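HOME & MONEY

The Drawer Will Not Save You

The storage business says a calmer life starts with a better container. I spent a spring and most of a summer buying the containers.
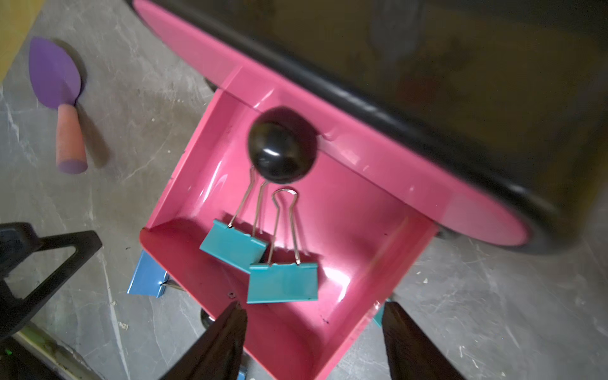

Words by Oona Kiiskinen
Filed under: Home, Shopping, Work
Share | Save | Print

The woman on the Stelness video call wanted me to say out loud how my desk made me feel. I said it made me feel like I had a desk. She wrote something down.

I had signed up for what the company calls a Clarity Session, 70 dollars for a conversation with a trained organizer, who looks at your workspace over your laptop camera and tells you what kind of mess you have. I was told mine was "transitional." When I asked what it was in transition to, she said that was for me to discover, and then she sent me a shopping list.

I have kept that list. It has drawer inserts on it, a wall rail, a set of clear bins with lids, a different set of clear bins without lids, labels, and a label maker. Every item was sold by Stelness. I don't think this is a scandal. A dentist who finds a cavity also gets paid to fill it. But a dentist had to go to school, and there is an X-ray, and if you get a second opinion the second dentist will usually agree that the hole is there. I got a second opinion. A competing service, run by the catalog brand Lahtinen, looked at the same desk through the same laptop and told me I had no surface problem at all. What I had was a "vertical deficit." They sold shelves.

I should say that I am not a neat person and I'm not a hoarder either. I have pens that don't work in with pens that do. I have a stack of mail that I move from the left side of the desk to the right side when I need the left side. By the standards of anyone I grew up with, this is what a desk looks like. By the standards of the storage business it's a condition, and the language around it has gotten steadily more medical over the years I've been writing about shopping. Clutter is "toxic." Closets are "detoxed." Junk drawers, which used to be a family joke, are now where your stress "lives."

So I did what a patient does. From March through September I followed the advice, bought what I was told to buy, and kept the receipts in an envelope that never found a home in any of the products I bought.

The claims

Start with what the ads say, because they're fairly brave. A Prulletti flyer that came with my first order promised I would "get back an hour a day." An hour is a lot. I do not spend an hour a day looking for things. I doubt I spend ten minutes, and some of that is looking for my phone, which isn't stored anywhere because it is in my hand for most of the time I'm awake. I wrote to Prulletti and asked where the hour came from. A very polite person replied that it was based on "customer feedback," and when I asked to see the feedback she stopped being as polite.

Lustier, which makes the label app everybody's cousin uses, says on its home page that tidy people sleep better. Maybe they do. Tidy people may also have fewer children, or shorter shifts, or a spare room, or somebody who comes in and cleans. If you put a label on a bin in the home of a nurse working nights, I would like to see how much she sleeps. The page had a small number next to the sleep claim, the kind that leads to a footnote, and I scrolled down to find it. The footnote said "Individual results may vary."

I'm not saying there's nothing to it. There is research on messy rooms and mood, and some of it seems careful. What I could not find, in months of asking companies to show it to me, was anything that tested the step they all skip over, where a person with a messy room buys a box. Feeling bad in a messy room is one claim. Feeling better because you own a bin is another, and all of the money is in the second one.

What I bought

My total came to 372 dollars, not counting the session. I've left out shipping on the wall rail because I sent the wall rail back.

The clear bins were the most useful and also the most irritating. You can see what is in them, so you can see that it's junk. After two weeks I turned them around to face the wall. The drawer inserts assume a drawer deeper than mine and had to be trimmed with kitchen scissors. The label maker works very well, and for one evening I labeled everything in the kitchen, including the flour, which nobody in my home had ever had trouble identifying.

Then there's the small stuff, the desktop organizers, which is where I think the business is at its most honest and its most shameless in the same breath. These are cheap and cute and you buy them because you like them. A tray with a knob. A cup shaped like a cactus. No one buys a pink drawer because of a vertical deficit. They buy it because pink is nice. If the catalogs just said so I would have no article.

But they can't leave it at nice. Even the small stuff comes with a theory now. The card that came in one box instructed me to give every item on my desk "an address." Another told me to pick a "landing zone" and hold a "weekly reset." I'm old enough to remember when a pencil cup came with nothing in it. 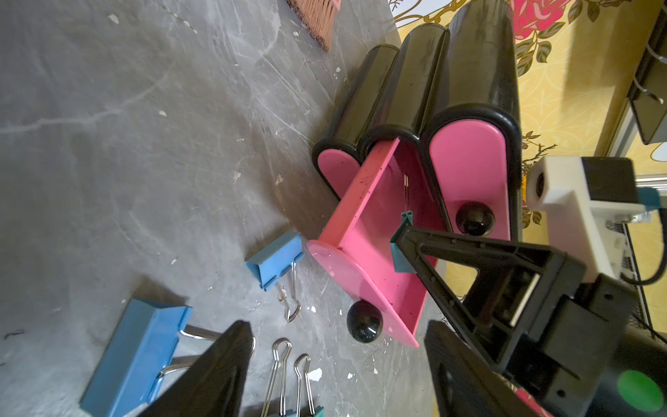
Desk organizer, tipped on its side with a drawer out.

And the addresses don't hold. Anyone who has owned one of these things can tell you what goes in it by the end of the first month: a dead battery, a key to something, a foreign coin, a button from a shirt you gave away. The drawer fills to exactly the size of the drawer. Then you need another one, and there it is at the bottom of the page under "Complete the set."

A word for the other side

I did look for people who swear by all this, and they weren't hard to find. A neighbor of mine redid her sewing corner with Lahtinen shelving and she is so happy about it that she takes guests to see it before she takes their coats. Her fabric is folded by color. She can put her hand on a zipper without looking. I asked if the shelves had done it and she thought about it for longer than I expected. She told me she'd spent the three weeks before the shelves came getting rid of fabric, bags and bags of it, including some she'd been dragging from apartment to apartment since college. By the time the boxes arrived, she said, she could have put what was left on the floor in piles and it would've been fine.

She likes the shelves, though, and would buy them again. I believe her. I just notice that the part that was hard, and that made the difference, was free, and that no company sent her a flyer about it.

My brother-in-law went the other way. He bought first. He has a garage full of matching tubs stacked to the ceiling and he can't tell you what's in them, and he now needs a ladder to not know. When he moved last year he paid men to carry the tubs to the truck and off the truck and stack them again in the new garage. He is thinking of getting the label app.

The organizers themselves, the actual people, were better company than the brands. I talked with several who work for themselves and have no products to push, and most were frank. One told me that when she walks into a client's house the first thing she usually has to deal with is the organizing supplies. There are bins inside of bins. There are hangers still in the plastic, drawer dividers with the price tags on. She hauls them to the thrift store, where I assume they are bought by the next client.

Another said the trouble with the big services is that nobody can sell you less. You cannot put less in a cart. A good session might end with her telling someone that their house is normal, that they have two jobs and a toddler, and that it will look like this until the toddler is older. She says it anyway, and people sometimes cry, and then they don't book her again.

The follow-up

Stelness checks in on you. A month after the session I got a message asking me to rate my clarity, with a row of stars. I gave it three stars and wrote that my desk looked the same. Within the hour I had a reply offering a discount on a second session, and a note saying that many people find the first round of products "reveals deeper layers."

I asked the company whether it had ever told a customer to buy nothing. The spokesman said every plan was personal. I asked again and he said he would look into it, and I've called since, and he's always just stepped out.

In September I took everything off the desk. It took one afternoon. Most of what was there went into the recycling, since most of it was mail. The dead pens went in the trash. I kept one organizer because I like how it looks, and it has paper clips in it, and as of this writing a key that doesn't fit any lock I own. The bins are in the hall closet. My sister wants them for her craft room, and she has asked whether I still have the lids.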